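Ticket: Barmont listing feed, sold status not updating on public search
Queue: Listing Data / Feed Support
Opened by: Shigeru Nagano, Hoshino Property Group
Assigned to: Kazuhiro Ebihara, Gonus Listing Services
Priority: 2
Status: Resolved, pending monitor

Summary
Closed listings in the Barmont residential feed still show as Active or Pending on the Hoshino public search page. Two sellers and one buyer's agent have called the office. The MLS record is correct in every case checked.

Nagano, 8:52 a.m.
Townhome on Larkin Court closed and recorded. Status in the MLS was changed to Closed the same afternoon. Our site still shows Pending with the old list price. Cleared the browser cache, tried a second machine, same result. Four more addresses sent by private note.

Ebihara, 9:30 a.m.
Confirmed on our side. Feed job ran overnight and reported success. Records pulled: 2,936. Records written to the search index: 1,775. Those two numbers should match. The job does not treat a mismatch as a failure, so no alert went out.

Please do not edit the listings by hand in the site admin. A manual edit sets the override flag and the feed will skip that record until the flag is removed.

Nagano, 9:41 a.m.
One of our agents already edited six of them yesterday. I will send the listing numbers.

Ebihara, 10:15 a.m.
Received. Override flag cleared on all 6. They will pick up the feed value on the next run.

Steps so far:
Checked credentials for the feed account. Valid.
Checked the field map. No changes since April.
Ran a single-record pull for Larkin Court. Status returned as Closed, close price present, close date present.
Ran a single-record write for the same listing. Rejected by the index with "invalid value, field SaleTerms".

Ebihara, 11:05 a.m.
The rejected records have something in common. Each has more than one value in SaleTerms, for example "Short Sale; Lender Approval Required" or "Standard; Probate". Our index expects one value. The Barmont feed used to send only the first value and now sends the whole list, separated by semicolons. When a record is rejected the old version stays in the index, which is why the page shows the previous status and price.

Nagano, 11:20 a.m.
That fits. Larkin Court was a short sale. But one of the addresses I sent was a standard sale with no special terms. Why is that one stuck?

Ebihara, 11:48 a.m.
Looked at that one separately. Its SaleTerms value is "Standard;" with a trailing semicolon and nothing after it. The parser reads the blank as a second value. Same rejection.

Ebihara, 1:10 p.m.
Proposed change:
1. SaleTerms becomes a multi-value field in the index.
2. Blank values are dropped before the write.
3. The job fails and sends an alert when records written are fewer than records pulled.

Change 1 requires a reindex. Search stays up while it runs, but saved-search emails have to be paused or clients will get a notice for every listing that changes. Need approval from your office before the pause.

Nagano, 1:26 p.m.
Approved. Please keep the emails off until I have looked at the results. Also, the filter on our page labeled "Distressed sale" reads from SaleTerms. Will it still work?

Ebihara, 1:40 p.m.
It will need an edit. It currently tests for an exact match on "Short Sale". I will change it to match any value in the list. Tested on the staging copy against 38 short sale and probate listings and all of them came back under the filter.

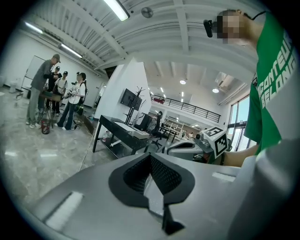 Ebihara, 3:35 p.m.
Reindex finished. Pulled 2,936, written 2,936, rejected 0. Larkin Court now shows Closed with the recorded price. Saved-search emails are still paused.

Nagano, 3:58 p.m.
Checked all of the addresses from this morning. Status and price are right on each one. Two of them show Closed on the detail page but still carry the Pending ribbon on the map view.

Ebihara, 4:12 p.m.
Map tiles are cached by Drilline, separate from the index. I sent a purge request for the Barmont boundary. Reload the map with the filters reset.

Nagano, 4:30 p.m.
Ribbons are gone. You can turn the emails back on. The agent who made the manual edits wants to know if she can correct a misspelled street name on one of those listings.

Ebihara, 4:44 p.m.
She should correct it in the MLS and let the feed carry it over. Emails are back on. The queue built up during the pause was discarded, so clients will only be notified of changes made from this point forward.

Open items
Mismatch alert is live but goes only to the Gonus queue. Hoshino to supply an address for a second recipient.
Rental and land feeds use the same parser and have not been checked. Separate ticket to be opened.
Ticket stays in monitor through the next two overnight runs.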